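Guter Bedside Air Monitor
Section 9: Placement and First Start-Up in a Bedroom
Revision 2021-07-03

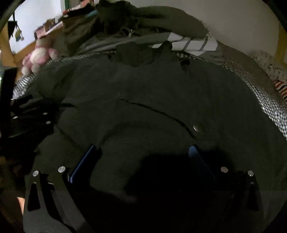 A reader of the earlier revision wrote in from Monham that the old text gave a mounting height but no distance from the bed, and asked which of the two matters more. Both apply. The distance has been added to step 2.

Before you start

The monitor measures carbon dioxide, humidity and room temperature. It reports to the Edet app over the home wireless network. Have the network password ready. The power adapter must be the one supplied; other adapters may fit the socket and still deliver the wrong voltage.

Placement

1. Choose a shelf, nightstand or wall position between 3 and 5 feet above the floor.

2. Keep the monitor at least 3 feet from the pillow end of the bed. Exhaled air at closer range raises the carbon dioxide reading.

3. Keep the vents on both sides clear. Bedding, curtains and clothing must not touch the housing.

4. Do not place the monitor above a radiator or in direct sun.

CAUTION: Do not operate the monitor under a blanket or inside a closed drawer. The housing may overheat.

First start-up

5. Plug in the adapter. The status light blinks white during warm-up, which takes roughly 9 minutes. Readings shown in this period are not stored.

6. Open the app and select Add Device. Enter the setup code 3746. The code is the same for all units and is replaced by your own in step 8.

7. Select the home network. Only 2.4 GHz networks are listed.

8. Enter a new code of four to eight digits and confirm.

9. Open a window for 20 minutes, leave the room, and select Calibrate — the monitor takes outdoor air as its baseline. A reading near 488 ppm after calibration is within tolerance.

Note: If calibration fails with message E2, close the app, wait for the light to turn solid green, and repeat step 9. Units bought through the Susturberg outlet may ship with older firmware and need an update first; see Section 11.

Data storage

The monitor keeps 365 days of hourly readings. After that the oldest day is overwritten. To keep a longer record, export the log from the app each March. Holding the rear button for 10 seconds erases all readings and restores the setup code.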